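Ticket 402
Project: Leltholm gripper comparison
Product area: Hand-held grippers / finger pads / camera view
Status: Open, waiting on reply
Opened: November 24, 2024

Subject: Bowls creeping out of the fingers on the hand-held unit, and a question about the Ballska pads

Hello all, and thank you for the quick answer on my last ticket, which I have now closed (the charging problem went away once I swapped the cable, just as you thought it would). This one is a bit longer, so please get yourself a coffee first.

As you may remember, we are comparing two hand-held grippers for the Leltholm household set before we decide which one the rest of the group at Tririlcombe will train on. One is the GenRobot.AI unit with the ridged blue pads, and the other is our own older Ozoliņš build with the flat gray Ballska pads. I have been taking both of them through the same list of kitchen things: mugs, a ladle, plates, bowls. The mugs are fine on both. The ladle is fine on both, if you are patient. The bowls are where I am stuck, and I would love a second opinion before I start taking things apart.

What happens is this. I pinch the bowl by the wall, one finger inside and one outside, and lift. For the first moment everything feels solid. Then, as I turn my wrist to tip the bowl over, the wall starts to creep along the pad, a little at a time, until the rim has walked toward the fingertip. I have not dropped one yet (I work low and over a rug, and I am quick with my other hand!), but in the recordings you can see the bowl slowly rotate when my hand is holding still, and that is no good to anyone who wants to learn from them.

With the Ozoliņš build and its flat pads the creep is worse at the start and then stops, as if the bowl has found its seat. With the blue ridged pads it is better at the start but it never quite settles. I went back and forth between the two most of the afternoon and I am fairly sure of this, though I would not swear to it in front of a judge.

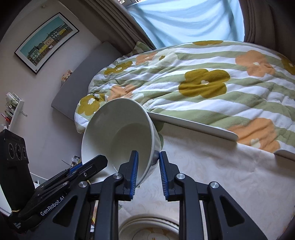 White bowl tipped on its side, GenRobot.AI unit, left finger against the inside of the rim.

Settings and conditions, so you don't have to ask:

Unit: GenRobot.AI hand-held, blue ridged pads as delivered
Comparison unit: Ozoliņš build, flat Ballska pads
Grip point: wall of the bowl, near the rim
Trials per unit: 7
Load used for the bench check: 400 g
Recording: on-board camera, default exposure

What I have tried so far

1. Cleaned the pads with warm water and a drop of dish soap, then let them dry overnight. Better for the first couple of lifts, then the same as before. I suspect I am putting something back on them myself, from handling the fingers with hand cream on. I have stopped doing that.

2. Cleaned the bowls too. No difference that I could feel.

3. Checked the screws in the linkage for play. I went over all of them with the short driver and none of them moved. I can rock one fingertip very slightly sideways if I push on it, but the other one does the same, and so do both on the Ozoliņš build, so I have been treating that as normal. Please tell me if it isn't.

4. Changed the grip point. Holding the bowl lower, down by the foot, stops the creep almost completely on both units. The trouble is that a person picking up a bowl doesn't usually do that, and our list asks for a natural pick-up from the rim.

5. Bench check. I hung the 400 g weight from a strip of flat plastic held in the fingers and left it for 2 minutes. It did not slip on either gripper. So the pads will hold a flat thing very nicely, and I am starting to think the curve is the real problem. On a curved wall, only a few of the ridges can be touching at any one time, and a glossy glaze gives them very little to bite on.

6. Squeezed harder. It helps, but my hand gets tired, and I noticed that I start pulling the bowl toward me without meaning to. I would not want to ask a new person to do it all day.

One more thing while I have you, and it is about the camera view. On the GenRobot.AI unit the fingers and the linkage take up a good part of the lower picture, and once a bowl is lifted and tipped it hides a lot of what is behind it. I don't mind this myself, because the contact with the object is what we care about most, but the person doing our labeling asked whether the camera can be tilted up a touch. The Ozoliņš build has a slotted bracket for that. I could not find anything like it in the manual for this one, and I did not want to go loosening things on a guess.

My questions, then:

Is there a softer pad that fits the same fingers? I still have a spare pair of the Ballska ones from May and would be glad to trim them down, if you think the backing will hold.

Is there a recommended grip depth for thin curved walls?

Can the camera angle be changed without redoing the calibration?

I have kept all the recordings, the bad ones included, and can upload whichever you like. I will leave the bowls off the list until I hear from you and carry on with the cutlery, which is going along quite happily on both units.

Thank you again, and sorry for the length of this!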